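About Rorkosach

Rorkosach develops software for two-armed robots that work at tables, counters and benches. We do not build arms or grippers. Our products are the layers between the hardware and the task: perception, motion planning, control, and the tools engineers use to see what those layers are doing.

The company was founded by Akihiko Kobori and Rimantas Stankevičius, who had spent several years writing separate planners for separate laboratories and wished to maintain a single one. The first release of that planner, Pevmont, remains the core of everything we supply.

What we make

Pevmont plans motion for both arms together. Many systems plan one arm, freeze it, and then plan the other around it. Pevmont treats the pair as a single body with a shared workspace, so that one gripper may wait over its own object while the other moves to a dish, and neither path is computed as though the other arm were absent. The control loop runs at 200 updates per second and accepts a new plan without stopping the arms.

Boiko is our perception package. It estimates the position and outline of household objects from fixed and head-level cameras and passes them to the planner with a measure of confidence. Our work on Boiko at present concerns shallow dishes, trays and boards, whose rims and edges decide where a finger can go. A pale dish against a pale tray is a harder case than it may seem, and printed decoration on a tray must not be mistaken for an object resting on it.
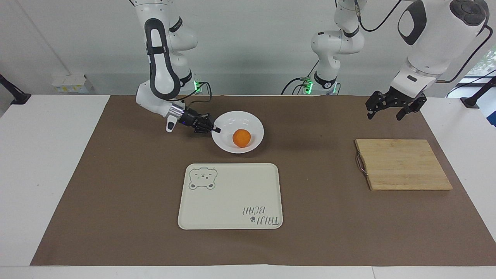 Genji Nakajima would put the emphasis elsewhere: the rim is found well enough by now, and the time is lost in deciding which arm should take it, so that is where the next year of effort ought to be spent. The planning group has adopted this view in part. Assignment of arms to objects is now a separate module in Pevmont, with its own tests and its own settings, and customers may replace it with rules of their own.

Skotby is the tooling layer. It records joint positions, camera streams, plans and operator notes against one clock and plays them back together. An engineer can stop at any moment of a run, read the plan that was active, and ask the planner for a new one from that same state. Skotby is supplied with every license and may also be used without our other products.

How we test

Each release is run first in simulation and then on physical arms in our own workroom. The physical test list has 734 entries. Most are plain tasks: approach a bowl from the side, hold above a board, move fruit from a plate to a tray, withdraw without touching the neighboring arm. An entry is added whenever a customer reports a fault that the existing list did not catch, and entries are not removed when the fault has been corrected.

Objects are placed on a plain paper mat and their positions are changed between runs. We use ordinary kitchen goods in preference to machined test pieces. Views from beside the table and from head level are processed separately before they are combined, which allows us to measure how much each contributes to the final estimate.
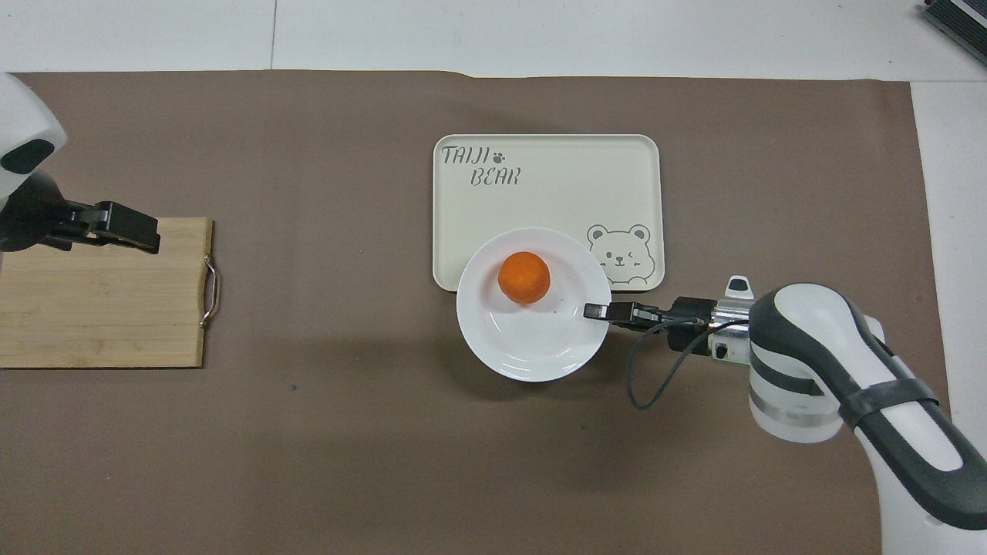 Both arms at the table: one gripper over the bamboo board, the other at the rim of the plate.

Release notes list every test that failed as well as those that passed. Customers have told us that they read the first list more closely, and it is placed at the top of the document for that reason.

Our people

Rorkosach is organized into 5 groups: planning, control, perception, tooling and customer support. Yuto Kuroda leads the control group and is responsible for the real-time interface. Cadi Ruddock leads tooling and edits the public documentation. New engineers spend their first 10 working days with the support group before joining the group that hired them.

Working with us

Licenses are offered to companies, universities and public research bodies. Teaching licenses for Skotby are free of charge and are renewed each April. Requests for an evaluation copy of Pevmont or Boiko should state the make of the arms, the number and placement of cameras, and the operating system of the control computer.

Page last revised 24 January 2024.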